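Paper bag specifications change in October
Thursday, August 6, 2020

Starting with the October order cycle, the store supply catalog drops its two older kraft carriers and replaces them with a single twisted-handle bag from Somik. Ohemaa Ansah in purchasing has the part number. Minimum order is 188 bags per location, packed flat.

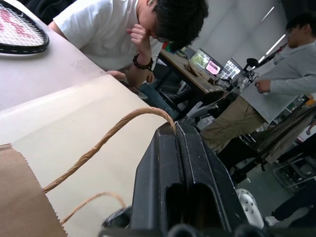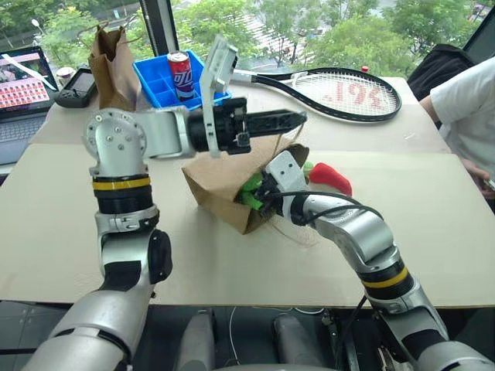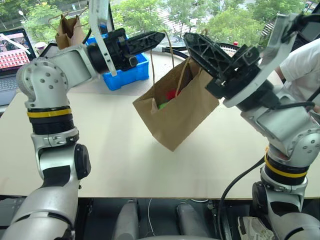

Can we keep using the old bags after the changeover?

Existing stock may be used until it runs out. Old and new bags should not share a shelf at the register, as the fold lines differ and mixed stacks tend to slide. Partial cases cannot be returned to Antwi. Unopened cases can, if the shipping label is intact and the return form is filed before the end of October.

Storage requirements are unchanged. Keep cases off the floor and away from exterior doors. Kraft paper takes up moisture from the air, and the glue line at the base is the first part to weaken. Do not stack cases more than 2 high.

A full pallet holds 1,792 bags. Locations without a loading dock should order by the case and enter "hand delivery" in the notes field. The Grodumico warehouse needs the receiving hours on the same form.

The handle patch on the new bag is wider than on the old one, so logo stamps must be set lower. Chantal Caron will send the revised stamp template with the next supply mailing.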